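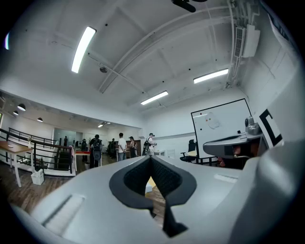

Chasing a noise source that wipes out the bottom of the AM broadcast band at my place in Fadden. It starts at 540 kHz and gets weaker as you tune up. First suspects were the plug packs and anything else with a switching supply inside. Plastic cases are no barrier to radio noise, and a lot of household gear is built in them with no metal lining. So I don't rule anything out by how neat the case looks.

2/ The noise is a rough buzz with a faint whine on top. It's there on the hifi tuner, the car radio in the driveway and the battery portable. Three different receivers, so I'm satisfied it isn't the receiver.

3/ Turned off the house at the main switch and walked through every room with the portable. Buzz dropped a little in the laundry and not at all anywhere else. Whatever it is, most of it is coming from outside. Fridge back on, everyone's clocks flashing, apologies made.

4/ A portable with a ferrite rod is a decent direction finder. The rod has two nulls, off the ends. Tune to a clear spot between stations, turn the set slowly until the buzz dips, and the noise is along the line of the rod. It doesn't tell you which end.

5/ Took bearings from the front fence and from the back corner of the block. The lines should have crossed somewhere sensible. They were out by nearly 90 degrees from each other, and the crossing point was in my own garden bed.

6/ Elias Awwad pointed out that near overhead wires the bearings mean very little. The noise travels along the line and the rod just follows the wire. He told me to get well clear of the poles and start again. Fair point, and I should have thought of it.

7/ Did it again from the oval, early evening. Much better null. Two bearings from opposite ends of the grass cross in the next street over, near the corner.

8/ Walked the street with the volume low and wrote down the level at each pole. Loudest by a long way at number 52. Shifted up to a higher frequency to narrow it down, as the short-range stuff falls away faster up there. Same spot.

9/ Knocked on the door. Nice bloke. He has an old garden lighting transformer and a newer dimmer on the verandah. We switched off the dimmer and the buzz stopped. Switched it on, buzz came back. Did that a few times to be sure.

10/ He's happy to swap it out if I supply the replacement. I've got a plain on/off switch here and he's getting his sparky to fit it in May when he's there for the oven. In the meantime he leaves the dimmer off after 9 pm, when I do most of my listening.

11/ The whine is still there, by the way. Separate source, much weaker, and it null-steers in a different direction. That's the next job.

12/ Domnica Manole asked what portable I used. Any AM set with an internal rod will do. Take the cover off once so you know which way the rod lies, and mark it on the case with tape. Mine runs along the top edge.

Print this page | E-mail this page

Contact | Copyright | Back to top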